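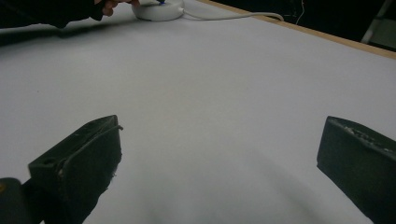 How many examples does the group need before the first training run on the table-top tasks?

The working figure is 1,013 accepted examples, of which 242 have been recorded and passed so far; the figure covers all three task groups and will be looked at again after the first run.

Vemholm project, data gathering group
Minutes of the June meeting
Chair: Henrique Baptista
Present: recording team, labelling team, training team. Apologies from the Sfeir site, who sent written notes.

1. Minutes of the last meeting
Agreed without change. The action on spare finger pads is carried over (see item 4).

2. Progress on recording
The recording team reported 242 accepted examples. Most belong to the pick and place group. The sorting group is under way and the cable group has barely begun. The rate of acceptance has improved following the change to the start signal, which operators now give with the fingers fully open and still.

The training team asked whether short and long examples could be mixed in one batch. Agreed that they could, provided the length is written to the session sheet. Examples of less than 15 seconds are to be kept in a separate folder until the training team has checked how the loader treats them.

The Sfeir notes reported that two operators had been closing the fingers before reaching the object and opening them again. The chair asked for these examples to be marked and kept. They are not to be used in the first run.

3. Rejected examples
17 examples were rejected in the period. The causes given were: lost tracking, object out of view at the moment of grasp, and session sheet missing. The labelling team noted that lost tracking is most common on plain surfaces, where the position estimate has few features to work from. A plain white table top with nothing on it near the fingers is the worst case.

Discussion followed on whether to put a patterned mat on the tables. The training team was against this, as the learned behaviour might come to depend on the mat. The recording team was in favour for the cable group only. It was agreed to record one batch with the mat and one without at the Drarklow room, using the same operators and the same objects, and to compare the drift figures.

4. Gripper wear
The hand-held grippers were discussed. Scuffing of the black finger faces is accepted as normal. Torn or frayed material on the inner side of a finger is a different matter, as it may alter the grip and it shows in the camera view. The training team would prefer some variety in finger condition across the full set, but wants the condition recorded.

A field for finger condition will be added to the session sheet with three values: good, scuffed, torn. Fingers marked torn may be used to the end of the session and are then to be changed. Burkotwood has confirmed that further pads can be supplied. No delivery date has been given.

5. People in view
The labelling team asked for a ruling on examples in which a second person's hand or arm enters the camera view. Present practice differs between sites: Drarklow keeps them, Sfeir rejects them.

Agreed: an example is kept if the other person does not touch the object being handled by the gripper. If the other person touches that object, the example is labelled "shared" and held back. Faces remain grounds for rejection in all cases. The recording guide, section 2, will be changed to match.

6. Labels
The term "device" is being used for too many objects. The labelling team will put forward a short list of replacements. Attached cables are to be labelled as separate objects even when they do not move during the example. The chair asked that old labels be left alone until the list is settled.

7. Storage
The shared drive is nearly full. Raw recordings from the trial period may be moved to the slower store. Accepted examples stay where they are.

8. Actions
Mat comparison at Drarklow: recording team.
Finger condition field on session sheet: labelling team.
Change to recording guide, section 2: H. Baptista.
Loader check on short examples: training team.
Replacement list for "device": labelling team.
Spare pads, delivery date from Burkotwood: recording team, carried over.

9. Any other business
The Sfeir site asked for the session sheet to be made available offline. Referred to the labelling team, to be taken together with the new field.

The meeting closed at 15:40.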